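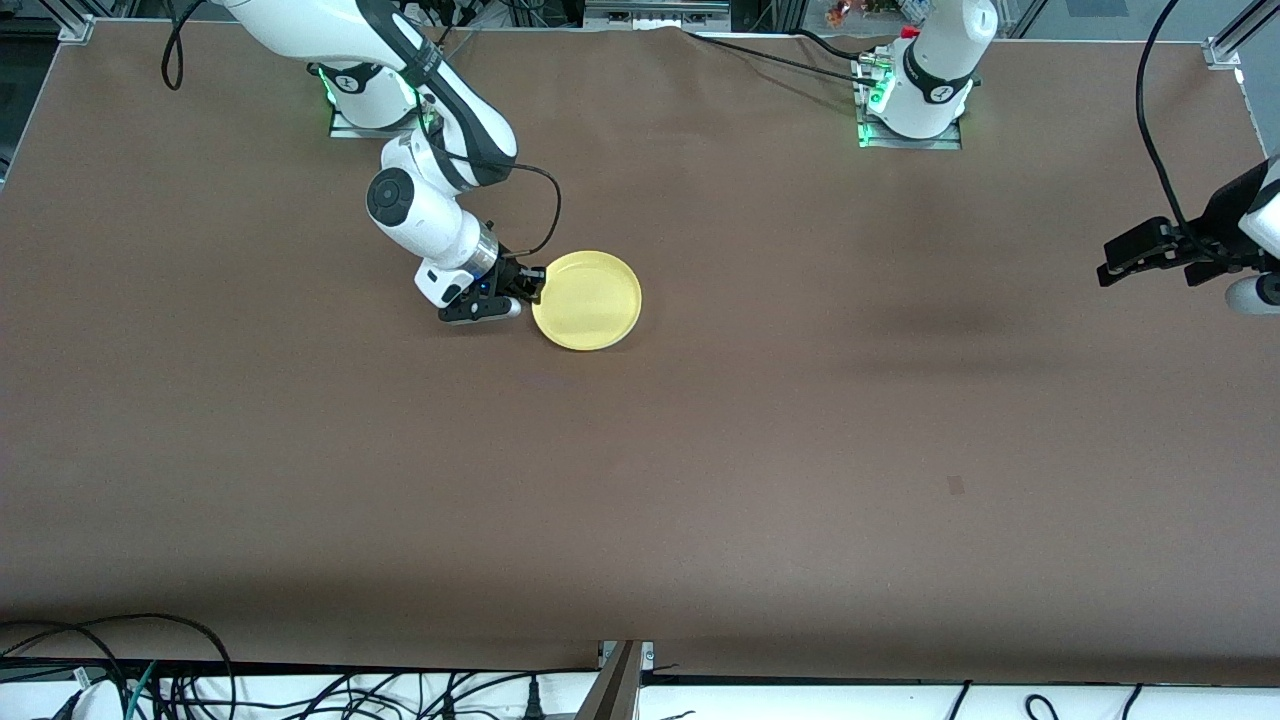

Plate handling task at the two-arm bench, right gripper at the rim.

Skikero Shared Practice Grant
Progress report, July 2025
Prepared by the bench team, Stoler Lab

Where we are

We are past the halfway mark and I'm very happy with how this period went. When we last reported, in November, we had a pile of notes on how people ran the two-arm bench and very little agreement between them. Now we have one written practice guide, version 2, with 19 rules in it, and every operator on the bench works from the same printed copy. The first draft had 24 rules. Five were folded into others after operators told us (loudly!) that they were reading the same thing twice.

What the guide covers

Most of the rules deal with the minutes before the arms move. The operator looks at the status lights on both bases, checks that each cable has enough slack for the full reach of the arm, and clears the table of anything that isn't part of the task. We start new operators on single-object tasks, usually a plate, and they stay there until they have signed off 11 sessions. Plates are a great teacher. The rim is thin, the gripper has to come down very close to the table, and an arm that is lowered too fast will press into the surface before it gets hold of anything.

The rule that got the most debate was the one on the second arm. Version 1 let operators leave it wherever it was when only one arm was needed. Version 2 asks for it to be held above the table, away from the working arm, and says that both arms count as live the whole time. No reaching in, even on the side that isn't doing anything. I was surprised how quickly this became habit.

Record keeping

We logged 368 sessions under the new guide. Each has a start check, a task name, the operator's initials and a line for anything odd. The "anything odd" line has been the best part of the whole form. Operators use it for small things they would never have filed as an incident, such as a cable riding up near the wrist or a wrinkle in the table covering, and two of our rules came straight out of those notes.

What has been slower

The stop drill. We planned to have every operator practice it at the start of each week and we have not kept that up. The drill itself is fine and takes very little time, but it was never put on the booking sheet, so it gets skipped when the bench is busy. It goes on the sheet from next month.

The speed limits section is also thin. We have limits for plates and cups and nothing yet for soft items.

Next period

Beka will run the guide on their own bench, with their own operators, and send us their marked-up copy. Yap has asked to do the same after that. We can't wait to see what they cross out. The translation budget is unspent and we would like to carry it forward to cover version 3.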